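Is the Cadida laundry package worth it for a small apartment?

Chelsea Pearce
Hi everyone! My washer and dryer are stacked in a corner by the bed, and I keep eyeing the Cadida humanoid with the laundry add-on. Has anybody lived with one in a tight space?

Roland Ackroyd
We've had ours since November and I'm quite fond of it, slow as it is. Leave the washer door wide open and put the basket right in front.
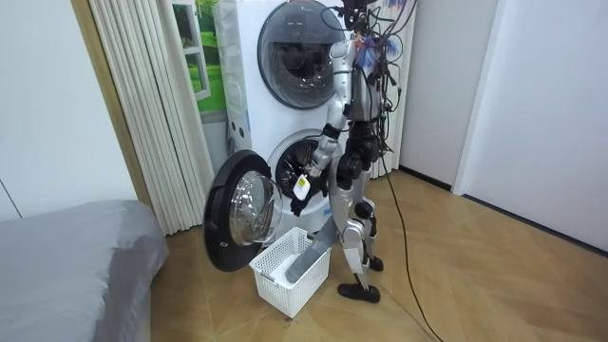

Do plan for the cable, though, and keep the floor clear on that side. The trial runs 50 days, so try it first!

Bickerstaff
too pricey imo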